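Notas de taller para montar y desmontar armazones de tubo blanco con un robot de dos brazos. Valen para carros, cestos con patas y percheros ligeros. Revisión de enero, con las correcciones de Inmaculada Benítez al apartado de cables.

## 1. Zona de trabajo

- Marcar en el suelo un perímetro de 300 cm de lado. Dentro no entra nadie con los brazos habilitados.
- Extender una tela negra mate bajo la pieza. El tubo blanco sobre baldosa clara da mal contraste y los bordes se pierden en la detección.
- Las arrugas de la tela se toleran en los laterales. Bajo el apoyo de la pieza, tela estirada.
- Sacudir la tela al terminar el turno. La pelusa acaba en los dedos de la pinza.
- Varillas y tubos sueltos: sobre la tela, separados entre sí y con la punta orientada hacia fuera.

## 2. Sujeción con dos pinzas

Regla general: una pinza retiene la base y la otra trabaja sobre el tubo. Si las dos tiran a la vez del mismo tramo, el armazón gira sobre la tela y se pierde la referencia.

1. Apoyar la pinza izquierda en el borde delantero del armazón. Contacto firme, sin empujar.
2. Llevar la derecha al pie del poste más alto. Cuanto más abajo se agarra, menos palanca sufre la unión.
3. Cerrar la derecha a 40 N. Con tubo de pared fina, bajar a la mitad y repetir la prueba de deslizamiento.
4. Esperar dos segundos antes de mover.
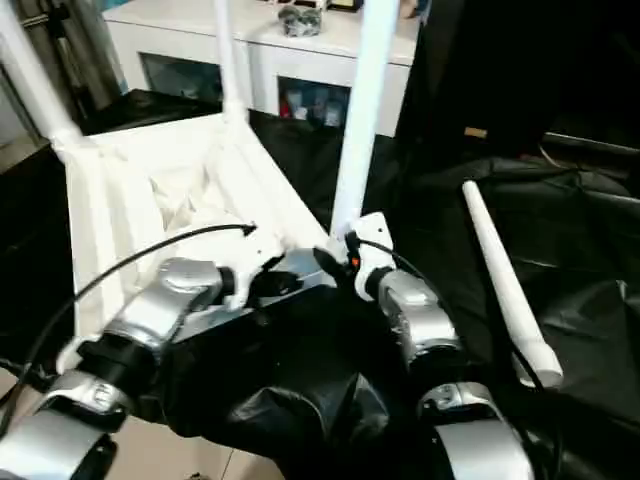
## 3. Cables

- El cable de cada pinza describe un bucle amplio por fuera del brazo. Radio mínimo de curvatura: unas 10 veces el diámetro del cable.
- Antes de cada ciclo, recorrer con la vista el cable de punta a punta. Un bucle que pasa por encima de un cesto o de un poste se engancha al retirar el brazo.
- No fijar los cables con brida a la pieza. Se ha hecho.
- La funda de tela que cubre la zona baja de los brazos se recoge hacia el centro y se revisa cada vez que se cambia de postura.

## 4. Extracción de un tubo inclinado

Para tubos largos que salen en ángulo desde la base:

- Alinear la muñeca con el eje del tubo. Dean Wainwright admite tres grados de desviación; en uniones gastadas conviene quedarse en uno.
- Agarrar cerca del extremo inferior y dejar libre el tapón redondeado. El tapón no es superficie de agarre.
- Presionar la base con el soporte de la otra pinza, contra el canto delantero.
- Tirar a velocidad reducida. Si el esfuerzo sube de golpe, parar, girar un poco el tubo y repetir.
- Tras tres intentos fallidos, parada y revisión manual de la unión - no se aumenta la fuerza.
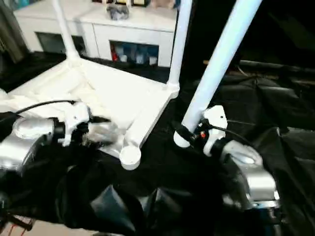

## 5. Depósito y control de tubos con rosca

Los tubos con un extremo roscado se agarran por la parte lisa, justo al lado de la rosca. Los dedos no cierran nunca sobre los filetes: se marcan, y después la pieza entra torcida.

Se depositan en horizontal y se abre la pinza cuando el tubo ya apoya. Soltarlo desde altura, aunque sea un centímetro, lo hace rodar hasta el primer pliegue. Las piezas cortas en forma de vaso se dejan de pie y fuera de la trayectoria del brazo.
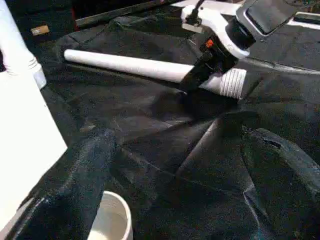

*Agarre sobre la parte lisa, junto al tramo roscado.*

## 6. Registro

Anotar en la hoja Tonum:

- número de ciclo (la serie actual empieza en el 397)
- fuerza de cierre de cada pinza
- intentos por unión
- estado de la tela: si hay un desgaste visible en la cresta de un pliegue, girarla o cambiarla

Las paradas se anotan aunque el ciclo se haya completado después. La hoja se cierra a las 17:30 y se guarda en la carpeta Dobson, con el nombre del operador en la primera línea.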